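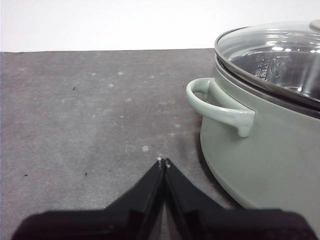 Muveck green pot with glass lid
Review by Tiziana Caputo, 23 Aug 2021

I bought this pot because my old one was too small for soup, and I had a discount in the Gilmartin shop. I have used it for 15 weeks, almost every evening, so I think I can say something useful now.

First the good things. The pale green color is very nice and it did not change after many washes. The handles on the sides are open, like a loop, and I can put my fingers through with a thick cloth. The lid is clear glass with a dome, so it is possible to look at the rice without lifting it. Inside, the metal is dark gray, and sauce marks are hard to see there — please check twice when you wash it.

In summer I cook mostly corn in it. Six cobs go in if I break the long ones, and the water does not boil over when I keep the heat in the middle.

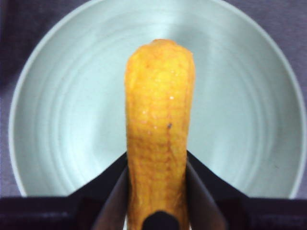

Corn and the pale green plate.

Now what I like less. The pot is heavy when it is full, and my neighbor Colm Buckley, who borrowed it for a party, told me the same. The metal band of the lid collects a little water underneath, and it drips on the table when I put the lid down. Also the booklet is printed in very small letters, and it says nothing about the oven. I wrote to the shop and they answered after two days: yes, but not more than 200 degrees and without the lid.

For a family of four it is the right size. If you cook only for yourself, I would take the smaller one.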